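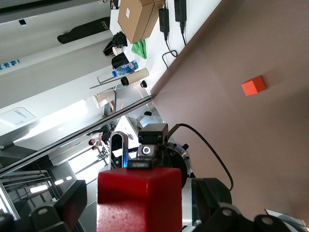 Red up close, orange off on its own: a couple of cubes and a lot of brown table.

I have owned a lot of hobbies. I've owned a loom (for one winter), a bread starter, and a set of watercolors so nice I was scared to open it. So believe me when I tell you that the thing I've spent the most hours on this year is a set of plain colored cubes. Blocks! The kind you had when you were three.

It started in June at a yard sale in Gurkthorpe, where I paid five dollars for a shoebox with a rubber band around it and the word MERKELL written on the lid in ballpoint. I figured I'd give the blocks to my niece. My niece has not seen them. They sat on my kitchen table that night while I was on hold with the gas company, and by the time somebody picked up I had sorted them by color, then by how beat-up they were, then by color again, and I was a little annoyed to be interrupted.

What I love is how little there is to them. A cube has no right way up. You set it down and it's down. If you've ever spent an evening with a jigsaw puzzle, you know the nagging feeling that there's one correct answer and you're not getting any closer, and blocks just don't do that to a person. I put the red one next to the orange one, I don't like it, I move the orange one across the table, and now I like it a lot. Is that art? My sister says no. I say it's cheaper than the loom.

The surface matters more than I expected. I began on my own kitchen table, a busy yellow pine full of knots, and every arrangement looked like a mess. Then I tried a white sheet, and the colors looked cold and sort of medical. Brown is the answer, and it has to be matte. A flat chocolate color lets orange glow and keeps red from shouting, and the shadows stay soft. I bought mine off the end of a roll at Huanca Fabrics, and yes, it creases, and no, I haven't ironed it. The creases catch the light in a way I've come to like.

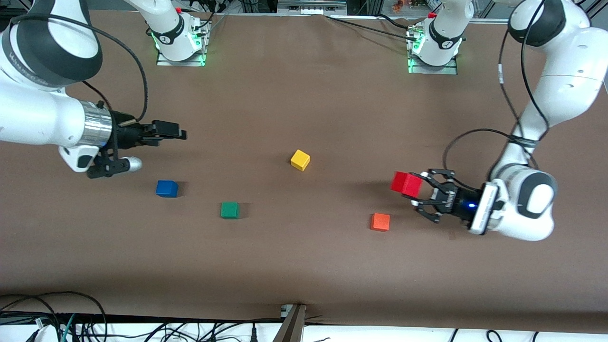
Words by our hobbies columnist
Sunine Magazine, Home & Hands, 6th December

Spacing is the other big thing, and it took me all summer to get it. Beginners (I was one, so I can say this) want to build. Up goes the tower, down goes the tower, somebody's coffee gets it. Try leaving the blocks flat for a while instead. Five cubes, all different colors, spread over a big brown table with plenty of room between them, and a sixth that hasn't landed yet. That last one is the fun part! Every spot you could put it changes how the rest look, and you can hover over the table for a good long minute before you commit.

I have a few house rules by now. Start with the color you like least, so it gets a good seat. Don't line things up with the table edge. Clear off the phone and the mail before you begin, and push the chargers and cardboard boxes to another counter if you've got one. I never have. My other counter is where everything goes to die.

People ask what size to get, and I'd say go by your own hand: you want a cube you can pick up from the sides without your fingers bumping its neighbors. Mine are a little big for that. A set of 12 is plenty for one person, and 8 is better if your table is small. You don't need matching ones, either. My blue has a chewed corner and I'd never trade it.

The stores will sell you a wooden tray and a velvet pouch to go with them, and I did look at the pouch for longer than I'd like to admit. The shoebox works fine. I did replace the rubber band.

There's a reader swap in the spring if you have odd cubes lying around. Write to Block Swap, Sunine Magazine, P.O. Box 2932, Gurkthorpe, and tell us your colors. I'm looking for a green, and I don't mind a few dents.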